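Ernitz Home Storage – Customer Support
Ticket category: Online catalog, product viewer
Status: Resolved, monitoring
Opened: 3/16/25

Reported issue
The customer, a furniture retailer operating under the name Fillivstead, reports that product pages for the Sarıgül bedroom series load without prices. The product title, dimensions and delivery estimate appear as expected. The price field remains blank, and the Add to Cart button is grayed out. The customer states that the fault affects desktop and mobile visitors alike and that other series are not affected.

Initial assessment
Support reproduced the fault on two separate accounts. Clearing the browser cache had no effect. The price feed was requested directly and returned a complete response for every item outside the Sarıgül series. For items within the series, the feed returned an empty value with no error code.

The category page for the series was reviewed at the same time and loaded normally.

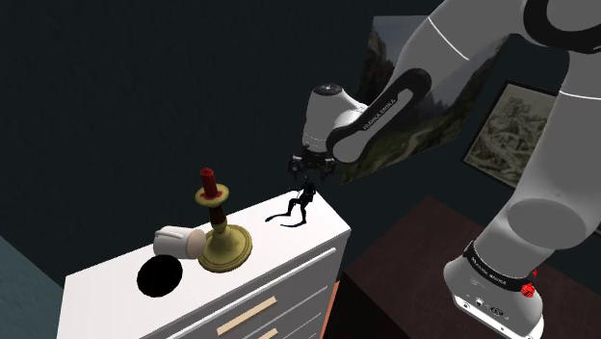

Cause
The series name contains two characters outside the basic Latin set. In December, the customer moved its price list to the Flellirix import tool. The tool saved the file in an older text encoding, and the series name was altered on import. The catalog could no longer match the price list to the product records. Cached prices continued to display until the cache reached its limit of 3000 entries and was cleared automatically.

Actions taken
1. The price list was exported again in UTF-8 and compared with the product records.
2. The altered series name was corrected in the import profile.
3. The price cache was rebuilt. The process took six minutes.
4. Test orders were placed for a nightstand and a wardrobe, then canceled. Both showed the correct price at checkout.

Customer action required
Please set the encoding option in Flellirix to UTF-8 before the next upload. The setting is stored per user – each staff member who uploads price lists must change it individually. Item numbers should be used as the matching field wherever the import profile allows it.

Follow-up
The ticket will remain under monitoring until the next scheduled import has completed. Replies to this ticket will reopen it automatically.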